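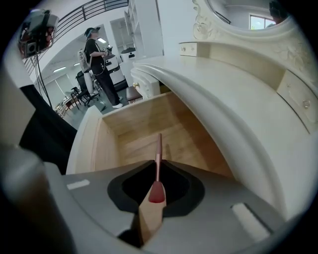
Figure 4-1. Hand gripper at the open center drawer of the vanity.

4. Recording a drawer task by hand

Read this section before you record anything you plan to keep. The Findix sales sheet says a new task can be taught in one short session. We have not found that to be true of drawers, and this guide was written by people who had to redo theirs.

4.1 Before you start

1. Charge the gripper fully. The battery icon stays at full for a long time and then drops fast, so go by the charge log and ignore the icon.

2. Check that the fingers open and close without sticking. Squeeze and release several times. If one finger lags, stop and see Section 7. A lagging finger will be copied faithfully by the robot.

3. Walk the full path of the task with the gripper in your hand and watch the tracking light. It should stay on the whole way. Tall furniture, mirrors and door frames are the usual trouble spots.

Note: The software has a "mirror tolerant" setting. Casimiro Arrieta tested it in the Bultard showroom with a dressing table and got no improvement he could measure. Leave it off unless support tells you otherwise.

4. Decide where the drawer starts and where it ends. Write this down. "Open" is not a position. Use a strip of tape on the inside of the drawer side if you need a mark, and remove it before recording.

4.2 Recording

1. Stand where you can reach the drawer without leaning. Hold the gripper level and wait for the tone.

2. Move toward the drawer at an even speed. People new to this move too fast on the approach and too slowly at the contact. Both end up in the robot.

3. For a closing task, touch the drawer front near its center and push in one motion. For an opening task, take the knob between the fingers, close gently, and pull straight back.

CAUTION: Do not let the metal parts of the gripper rest on painted edges or carved trim. The pads sold as "non-marking" do mark white paint. Repairs to furniture are not covered by the Findix warranty.

4. Let go, back away by a hand's width, and hold still for 2 seconds. The software uses this pause to find the end of the run. Without it, the run is often joined to the next one and both are lost.

5. Press SAVE or DISCARD. Be strict. If you bumped the frame or changed your grip halfway, press DISCARD.

4.3 How many runs

The printed quick-start card asks for 60 runs per task. That was enough for the flat-front office drawer made by Sobczak and for nothing else we tried. With round knobs, plan on 400. Going up to 600 made no difference that we could see, whatever the training screen says about its confidence score.

Vary the starting position of your hand between runs. Do not vary the drawer, the room lighting and the hand position all in one session, or you will have no idea which of them caused a failure.

CAUTION: Take breaks. Wrist strain is common, and tired runs are bad runs.

4.4 Checking the result

1. Play back the first ten saved runs at normal speed. Skipping to the end tells you nothing.

2. Delete any run in which the gripper path jumps. The automatic cleanup in Plistico misses small jumps near the contact point.

3. Test on the real drawer with the arm at low speed and one hand on the stop button.

Questions about this section go to Celina Kwiatkowski. Include the run numbers and the unedited log.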